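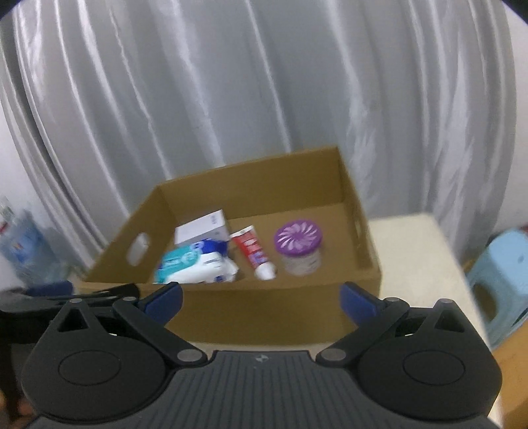 Cardboard box, front side.

Press and Public Office Forum > Ownership and Independence > Coverage of an owner who is a candidate

prondmont_subscriber
Posted in March

I wish to raise a matter for discussion by members who work in the news business or have done so. The controlling owner of Polik, the company that publishes our daily paper, has entered the race for county executive in Prondmont. The paper has now printed a notice to readers on page two. It states that the newsroom will not open any investigation of the owner during the campaign and that, in fairness, the same rule will be applied to the other candidates for that office. Speeches, debates and filings will be reported as usual. Editorials on the race are suspended.

The notice runs to six paragraphs and is courteous in tone. I have read it several times and remain uneasy. I pay for the paper in order to learn things about candidates that the candidates would prefer to leave out. I would be grateful for members' views on whether this policy is acceptable and whether any better one is available.

copydesk_retired
Reply 1

The policy is not acceptable in my view. A paper that declines to examine its owner has a problem with one candidate. A paper that declines to examine all of them has extended that problem to the entire ballot. The other candidates did nothing to earn this protection, and the voters did not ask for it.

The proper course is recusal by the owner, in writing, with the document published in full. It should say that the owner will have no contact with the newsroom on any subject until the votes are certified.

ridville_ledger_reader
Reply 2

I must disagree with Reply 1, at least in part. Recusal is easily written and very hard to enforce. Reporters know who signs the checks, and they will still know it after the election. If the paper published a hard story on an opponent and a mild one on the owner, every reader in Ridville would assume the worst, perhaps unfairly. The policy as printed at least treats the candidates alike. It is a poor rule, but it can be observed and checked by anyone with a subscription.

I would add that the notice was printed on page two and was not hidden among the classifieds.

copydesk_retired
Reply 3

With respect, treating candidates alike is a rule for debates. Reporting follows the facts, and the facts are seldom distributed evenly. If one candidate has an unpaid tax bill and the others do not, equal treatment means that readers never hear of the tax bill.

On the location of the notice, I accept the correction.

county_records_desk
Reply 4

Members may wish to consider what the suspended work would consist of. The owner's financial disclosure is a public filing. I requested a copy from the clerk and received it the same afternoon. It is 70 pages long, and a good part of it concerns Strazds, a paving and road supply firm in which the owner holds a stake. Strazds bids on county work. Under the notice, the paper may report that the disclosure was filed. It is unclear to me whether it may report what the filing says, or compare it with the county's list of contracts, which any new reporter would be asked to do in the first week.

I do not suggest that there is anything improper in the document. My point is that somebody should be reading it for a living.

prondmont_subscriber
Reply 5

Thank you. I was not aware that the disclosure could be had on request. Was there a charge for copying?

county_records_desk
Reply 6

The first 10 pages are free and the remainder are charged at the standard rate. The clerk will also allow you to read the full file at the counter without charge until 4:30 p.m.

two_paper_town
Reply 7

A practical question has been passed over. Who else is going to do this work? The weekly has one reporter. The radio station reads out the daily's stories in the morning. The last races for this office were decided on thin turnout, and the primary before this one was settled by 2,797 votes. In a contest of that size, one well-documented article could matter a great deal, and so could its absence.

I would favor an arrangement under which the daily pays for the work of an outside editor, engaged for the length of the campaign, who assigns and approves every story on the race. The contract should be public and should not be open to cancellation by Polik before election day. Arrangements of this type are expensive and I do not claim they are perfect.

ridville_ledger_reader
Reply 8

An outside editor paid by Polik is still paid by Polik. I am not opposed to the idea, but I do not see that it answers the objection made to recusal. It moves it to another desk.

two_paper_town
Reply 9

The fee could be deposited in advance and held by a third party, such as a bar association or a college. The editor would then have nothing to gain or lose once work had begun. I agree that reporters would remain employees of the company, and I have no remedy for that short of a sale.

former_city_hall
Reply 10

I spent a number of years on the other side of the table, answering calls from this newspaper on behalf of the county. I have less sympathy for the newsroom than most who have written above. Its coverage of county business had become careless well before the owner became a candidate, and a pause of some months will change less than members suppose. Attendance by reporters at budget hearings was irregular. Corrections were slow.

For the same reason I would not support a sale as a cure. The present owner did at least keep the presses running. Another buyer might close the Ridville office within the year.

copydesk_retired
Reply 11

Careless coverage calls for better coverage. I cannot follow the reasoning by which it calls for none.

former_city_hall
Reply 12

I did not say that it called for none. I said that the loss was being overstated. Please read the post again.

MODERATOR
Reply 13

Members are reminded that remarks should be directed to the subject and not to one another. Under forum rules, candidates may be discussed by office and position only. One reply has been removed for including a private address.

prondmont_subscriber
Reply 14

I have written to the paper's editor to ask two questions: whether the contents of the disclosure may be reported under the policy, and whether the policy will continue if the owner is elected. The second seems to me the larger of the two. The notice refers only to "the campaign." A county executive who owns the daily paper will be news every working day for a full term.

If an answer is received, I will post it in this thread with the editor's permission.

county_records_desk
Reply 15

Please also ask whether the policy applies to Strazds as a company, apart from its owner. The spring paving bids are due to be opened shortly, and the hearing is open to the public.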